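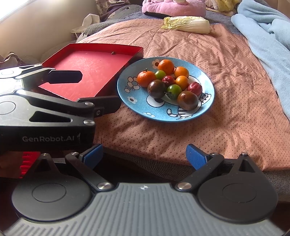

Murmont say the kit pays for itself by the second month, and that anyone who can use kitchen tongs can use theirs. Fine. Ask them whose wages that sum is based on. I did, twice.

Slide 2. What you get from Jullus: 2 hand-held grippers, a login, and a promise. The promise is 2,158 usable clips. Our trial at Kiltirlow ended up with 176 that passed their own checker — pause here, let them do the division.

Slide 3. Fruit into a tray. Every vendor shows fruit into a tray.
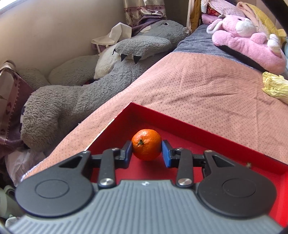

A mandarin is a kind object. It's round and it forgives a poor grip. I'd want to see keys, a wet sponge, a bag of flour with the top open. Millet offered us none of those in the basic plan, they're priced as extras.

Mention the finger pads (good, credit where due). Skip the battery story if short of time.

Slide 4. Who owns the clips? Read out the clause, slowly. Then questions — expect one on the December price rise. I don't have an answer to it.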